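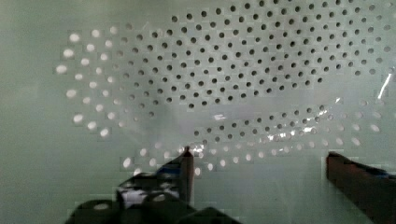

Rumholm Community Kitchen – Frequently Asked Questions

Who may rent the kitchen?
Any resident of Rumholm or Imton aged 16 or over may apply. Applications for November open on 2023-06-01.

What is provided with the rental?
The fee covers use of the stove, sinks and basic tableware for up to 12 guests.
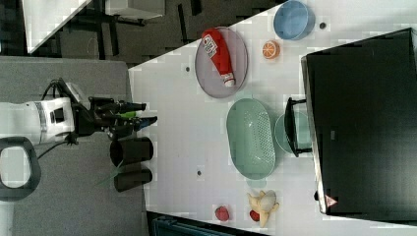

Food and condiments are not included in the fee. Renters may bring their own and must take all of it home. A bottle left lying on a plate, like the red ketchup bottle here, will be treated as unclaimed and discarded.

How should the tables be left?

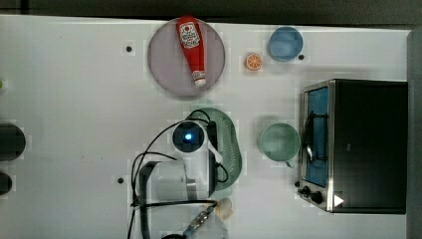

Tables must be cleared and wiped before the key is returned to the Lotus Room desk. Small scraps are easily missed – an orange slice on the bare tabletop, for instance – and should go in the compost bin. Plates and bowls are to be washed and put back on the open shelves.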